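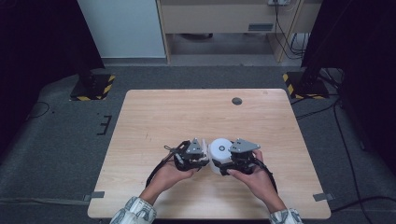

Worktable and Floor Checklist, Room 27

Site: Trarier Building, second floor
Inspection date: 2024-06-27
Previous inspection: February
Table supplied by: Antoniadis
Result codes: OK, Fix, Watch, N/A

Use one form per table. Write a comment for every Fix and every Watch. An OK can stand without one, but a short note helps whoever does the next round.

1. Tabletop

1.1 Surface free of splinters, cracks and raised grain
Result: OK
Light wood top, fine grain. Ran a dry cloth over the whole surface and along the front edge and it did not catch anywhere.

1.2 Surface clean, no residue from tape or glue
Result: Watch
There is a faint sticky patch at the back left, the size of a thumbprint. It was there in February too and has not spread. Wipe with the mild cleaner from the supply closet. Do not scrape it with a blade.

1.3 Corners and edges sound
Result: OK
Back right corner was reported as chipped. I could not find a chip. The report may belong to the table next door, so check that one before closing the ticket.

1.4 Tape markers at the side edges
Result: Fix
The short gray strips at the left and right edges, near the front, stick out past the wood. Sleeves can snag on the loose ends. Trim them level with the edge or fold them under. If they are no longer needed for lining up the table, take them off and clean the spot.

1.5 Round opening at the right, toward the back
Result: Watch
No cover fitted. Nothing was stuck in it at the time of the check. Small screws and washers can drop through, so keep them in a tray with a lip. A cover has been asked for from Usura — order not confirmed yet.

2. Frame and stability

2.1 Table does not rock when leaned on
Result: OK
Leaned on each corner in turn. No movement front to back, very slight movement side to side, same as last time.

2.2 Bolts under the top are tight
Result: Fix
One bolt on the rear rail turned by hand. Tightened on the spot. Recheck at the next inspection, and if it has worked loose again, replace the washer.

2.3 Load label present and readable
Result: Fix
Label reads 80 kg but the lower half is worn and the rest of the text is gone. New label needed. Stick it on the inside of the right leg, where chairs do not rub against it.

2.4 Feet level on carpet
Result: OK

3. Items on the table

3.1 Round items secured when not in hand
Result: Watch
The white cylinder is used lying on its side and there is no rest for it. Fine while someone is holding it. When it is put down, stand it on its flat end or set it in a shallow tray. Trays are on the lower shelf by the door.

3.2 No food or open drinks
Result: OK
Bottles with a screw cap may be kept on the side shelf.

3.3 Sharp tools stored when not in use
Result: OK
Box cutter was in its drawer with the blade in. The small scissors were missing from the same drawer and were found in the print room.

3.4 Sleeves, cuffs and jewelry
Result: OK
Long sleeves are allowed at this table. Keep cuffs fitted at the wrist or push them back before handling anything with moving parts. Rings and loose bracelets come off. Rule is the same for visitors.

4. Cables

4.1 Cables that hang off the table have slack and are not under strain
Result: OK
Pulled lightly on each one. Leave enough length to reach the full width of the table. If a cable goes tight before your hand gets there, stop and reroute it.

4.2 Outer covering undamaged
Result: OK
Black cables are hard to check by eye against the dark carpet. Lift them onto the table and run them through your fingers with the power off.

4.3 Power strip mounted off the floor
Result: Fix
Strip is up on its mount behind the table. Bracket is on the wall but one screw is missing. Borero has the electrical work for this floor and the request has been sent to them.

4.4 No cable across a walkway
Result: Watch
Clear at the time of the check. There was a cover ramp in this spot in February and it has since been moved to another room. Bring it back if anything is run toward the window side again.

5. Floor and access

5.1 Carpet flat, no lifted seams
Result: OK
Dark gray carpet, in decent condition. Small dropped parts are hard to find on it. Keep a magnet wand in the drawer, and pick up before vacuuming.

5.2 At least 100 cm clear behind the standing position
Result: Fix
Measured short by a hand's width with the spare chair in place. Chair moved to the corridor. It needs a proper home or it will be back by next week.

5.3 Exit route clear
Result: OK

5.4 Extinguisher in place and in date
Result: OK
Pin and seal present. Hook is a little high for shorter staff — pass this on when the wall is next painted.

Open items to carry forward

Trim or remove tape ends (1.4)
Cover for round opening (1.5)
Recheck rear rail bolt (2.2)
New load label (2.3)
Power strip bracket screw (4.3)
Place for the spare chair (5.2)

Table may stay in use while these are open. Tape ends to be dealt with before the next session. File the signed copy in the green binder by the door and send a scan to the building office.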